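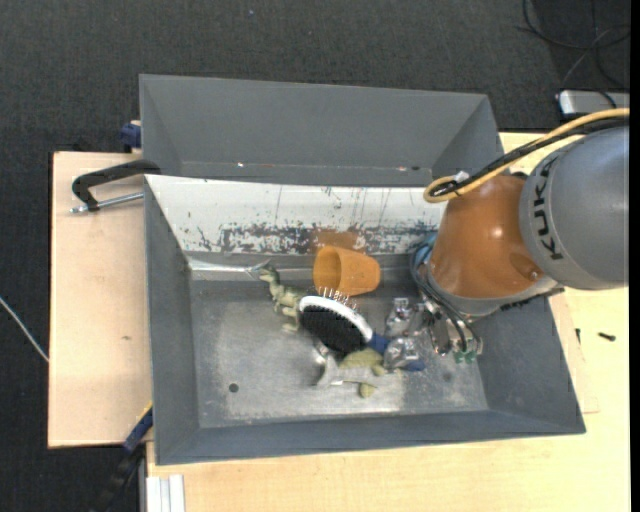
*The front bin partway through a run, arm down on the right of the pile.*

# Picker keeps choosing the shiny stuff, and the planner gets jumpy near the walls

**Posted by zesbridge_picks**

Hi all! Second post here, and I'm having a ridiculous amount of fun with this project, so forgive the length.

We're doing bin picking with mixed objects in a grey metal bin, with a second bin behind it to drop into. The pile changes all the time. At the moment it's a cup, a hairbrush, a dinosaur, a turtle, a shark and a couple of crumpled silver things. The software is home-grown apart from the motion planner. Depth comes in from a fixed camera, a small network scores grasp candidates, the best one goes to the planner, and the arm goes and does it. When it works it's magic!

Two things I can't sort out:

1. The scorer is in love with the silver objects. They get the top score on nearly every cycle, even when the cup is sitting there in the open with a lovely rim to grab. When I look at the depth image, the silver bits are mostly holes with a few wild spikes, and the hole-filling step turns the spikes into smooth little hills. I suspect the network sees those hills as perfect handles.

2. Anything near the back wall makes the planner flaky. Same cup, same pose, and one time I get a neat path in under a second, the next time it runs out its time limit and gives up. The bin is a single mesh in the collision model, padded all round. I've upped the sampling budget from 76 to 500 candidates per cycle and it made the cycle slower without helping much.

I logged 349 attempts in July. Of the failures, 48 were planning timeouts, and most of the rest were grasps on silver that closed on air. Happy to post the config if anybody wants it.

Has anyone got shiny objects behaving without buying a new sensor? And is there a sane way to model a bin so the planner stops panicking?

---

**bevwood_tinkerer**

Great problem, I love these. I had nearly the same thing with kitchen spoons and I'll bet your hunch about the hole filling is right.

Don't fill before you score. Keep the raw depth and carry a second channel beside it that says how much you trust each pixel. Mine is very plain: a pixel is trusted if it was measured (not filled) and if it stays put over several readings taken while the arm is out of view. Shiny surfaces flicker like mad, so they show up straight away. Then for every candidate, look at the patch between the fingers and at both contact spots, and multiply the network's score by the share of trusted pixels. It's maybe twenty lines of code and no retraining!

You'll find the silver things drop to the bottom of the list, and that's what you want at first. Clear the easy objects, and when only shiny ones are left switch to a different strategy. I segment them in the colour image, take the outline, and grasp across the narrow direction of the outline with the height worked out from the bin floor. It's crude, but you know where the floor is much better than you know where a crumpled surface is.

Watch the floor as well. Yours is bare metal with bright patches on it, so you'll get phantom bumps there too. Fit the floor plane once with the bin empty, save it, and throw out anything your filter says is below it or hovering only a few millimetres above. That does mean very flat objects vanish, so keep it in mind if you ever add cards or coins.

Later on, retrain with fake holes punched into your training depth. Do the filter first, though, it'll tell you how much of the trouble is data and how much is the model.

---

**kesiv_dale**

just turn the lights down, worked for me

---

**szabo_loop**

I'll take the planner half, as the sensing half is well covered above (the trust channel is a terrific trick and I'm pinching it).

A single mesh is probably hurting you. Depending on how your collision checker treats meshes, it may be wrapping the bin in a convex hull, and then the inside of your bin counts as solid. You would see failures everywhere in that case, so my guess is you've dodged that one and the padding is the culprit. Swap the mesh for five boxes, one floor and four walls. Your walls slope inward, so tilt the boxes to match. Vertical boxes will be wrong at either the rim or the floor, and you'll end up padding more to cover the error.

Then pad per part. The wrist needs a generous margin, and so do the hoses and cables, which I model as a fat capsule that follows the wrist. The fingertips need next to none, or every grasp near a wall is in collision before the search even starts. A goal state that's only just legal gives you exactly the on-again off-again behaviour you describe, because a random planner has to stumble into a tiny opening.

Don't forget your clamps! You've got at least one reaching over the rim on the left side. If it isn't in the model, some of your neat fast paths might be neat and fast straight through it. A rough box is plenty.

Split the motion too. I plan freely to a point above the bin, then do a straight-line descent along the approach direction, checked in small steps. Reject a candidate as soon as its descent fails, before you call the big planner at all. The check costs nearly nothing, so you can keep your 500 candidates and still get a quicker cycle. For objects against a wall, also try the same grasp rotated half a turn about the approach axis. The fingers end up in the same spots and the bulky side of the wrist faces the other way. That alone rescued a big chunk of my timeouts.

Last bit, and it's more about tooling: save the planning scene with every failure. Joint state, object poses, bin model, random seed, the lot. Replaying a bad cycle at your desk with a coffee is a hundred times nicer than waiting for it to happen again, and you can run the old failures as a test whenever you change the padding.

---

**zesbridge_picks**

You legends, thank you! I've put the trust channel in and the cup now wins the first pick like it should. Tilted walls are next. I checked the model for the clamps and they aren't in there at all, so that's jumping the queue.

@szabo_loop does your capsule for the hoses stay rigid to the wrist, or do you bend it with the joint angle?

---

**szabo_loop**

Rigid, just oversized. I tried bending it once and spent a week tuning something that a fatter capsule fixed in a minute.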